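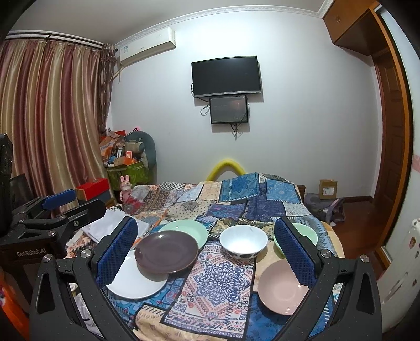 Figure 3. View from the hand-held tool in the bedroom setting, with both fingers open over the dishes on the quilt. Part of a second gripper shows at far left.

4.2 Comparing finger pads on soft ground

Up to now everything I've reported came off a hard tabletop, and I'll admit I picked that table because it made my life easy. A plate on a hard table stays put. You slide one finger under the rim, close, lift, and you're done. So for the second half of the study I moved the whole job onto a bed. Figure 3 gives a fair idea of what that looks like from the tool's side: plates and bowls on a patchwork quilt, one plate resting tilted on another, and a lot of printed pattern underneath it all. I like this setting a lot (more than my knees did, by the end of July) because a mattress gives way exactly when you'd want it to push back.

I compared two sets of finger pads. The textured pads are the blue ones in the figure, and the smooth pads are plain flat strips cut to the same outline, which I'll call the Ekwood strips after the name on the roll. Fingers and mounting stayed the same for both. I ran 400 pickups in total, split evenly between pads, and inside each half I split again between plates and bowls. That makes 100 tries for every pairing of pad and dish. A try counted as good if the dish came up in one squeeze and got to the other side of the bed without slipping in the fingers. If I had to open up and grab again, it was a miss, even if the second grab was lovely.

Bowls first, since there isn't much drama there. With textured pads I got 80 good tries out of 100, and with the smooth strips I got 70. I expected a bigger gap. Once one finger is inside the bowl and the other is outside, the curve of the wall does a good share of the holding, and the pad just has to keep the thing from spinning. Most of the misses with both pads were spins. The bowl would come up fine, then roll slowly toward its heavier side while I was carrying it, and I'd feel it go a moment before I could see it.

Plates were another story! The textured set managed 70 good tries, and the smooth set fell well behind, bad enough that I stopped halfway and cleaned the strips to be sure I wasn't measuring hand grease. Cleaning made no difference I could feel. What happens is that the rim sinks into the quilt a little, the lower finger has to dig in to get below it, and it comes up with a pinch of fabric between the pad and the plate. The texture seems to tolerate that pinch. The smooth strip lets go of the fabric and the plate at the same time.

Stacks deserve a word of their own. When a plate sits tilted on the one below, the raised side is a gift: there's already a gap, so the finger goes in without touching the quilt at all. Those tries went well with either pad, and I now wonder if I was a bit too generous in how often I set them up that way. The low side of the same stack is miserable. I went in from the low side only when the high side was blocked by another dish, and I'd estimate (from memory, not from the log) that it's where most of my bad language was recorded.

I should also say something about the view. With the camera riding on the tool, the fingers take up a big piece of what you see, and they hide part of whatever you're about to grab. In Figure 3 the right finger covers part of the mint-green bowl, and the left one overlaps the white plate. On the table I got used to that quickly. On the quilt it was harder, partly because the printed squares are busy and partly because a white rim over a blue and white medallion is just not easy to pick out. The tracking software, Privov, lost the rim of the white plate more than any other, and the dark purple-brown plate gave it the least trouble. I haven't separated plate color from plate position in these runs, so please don't lean on that too hard.

One last thing on squeeze force. I'd tuned the closing limit on the table and left it alone when I moved to the bed, so both pads were working with a number chosen for a different surface. A softer close would probably help the smooth strips on plates, since less quilt would get dragged in. I tried it for one Monday afternoon and liked how it felt, but those tries aren't in the totals above. They go with the force sweep in Section 4.3, together with the runs on the Estrella mount.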